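Small Shop Automation > General > Can an arm handle bin and rack chores yet?

zulbridge_nb
Posts: 390

Splitting this off from the dishwasher thread, which had wandered. The question there was whether a two-finger arm with a wrist camera can do ordinary fetch-and-put-away work without a person standing by. My position is that pick and place on a bench is solved well enough to buy. Handling parts in and out of deep totes on a flow rack is still open, and so is most of a kitchen, for the same reasons.

Start with the tote itself. Molded plastic, glossy, one color throughout, and the next one over is identical.

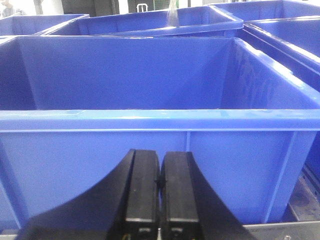

Wrist view at the rack, fingers just under the bin lip.

The highlights on the inner walls are what bother me. A depth sensor on shiny blue plastic returns holes where the wall should be, and the planner either stops or treats the hole as free space.

Nicanor

jgarba
Posts: 66

Disagree on the depth argument. You don't need the wall if you know the tote. Register on the rim, load the CAD model, done. We run Tandeo cells that way and bin contact faults are down to 2 in around 3000 cycles. The rim is the easiest feature in that view.

zulbridge_nb

Are your totes fixtured?

jgarba

Yes, located against a hard stop. I see where you are going with that.

mutiso_j
Posts: 1204

Then it is a fixture result. At home the equivalent would be bolting the laundry hamper to the floor. On a roller lane the tote stops where it stops, and a worn one sits crooked.

Parts are the second half. Large thin round stuff is bad for parallel fingers: you hold it at the rim, the mass is well outside the pads, and it wants to pivot. Camera placement makes it worse, as the part you are holding hides a good share of the bin.

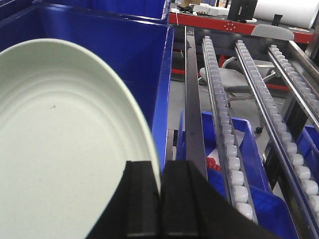

Re: Can an arm handle bin and rack chores yet?

t_tijani
Posts: 148

Pot lids are the household version of mutiso_j's point. Same geometry, same grip at the edge. I tried it on a Brorkura arm in November with my own cookware. Flat on the counter, the fingers could not get under the rim. Standing in a rack, fine. So my answer to the thread title is "yes, if you rearrange the kitchen for it."

jgarba

People rearranged kitchens for dishwashers.

t_tijani

Once, and the dishwasher did not need the lids at a particular angle.

bukola.t
Posts: 31

Has anyone tried a suction cup for the lids? Amadi sells a combined tool, one cup between two fingers.

mutiso_j

Works on smooth faces. Raised rings near the edge leak, so you have to go for the center, and then you need clearance above the tote for the whole wrist. Measure that before ordering.

zulbridge_nb

I will run lids from a loose tote on Friday, no hard stop, fingers only, and post the fault log whatever it says. jgarba, if you can send your rim registration settings before then I will use them unchanged.

jgarba

Sent. Turn the exposure down first.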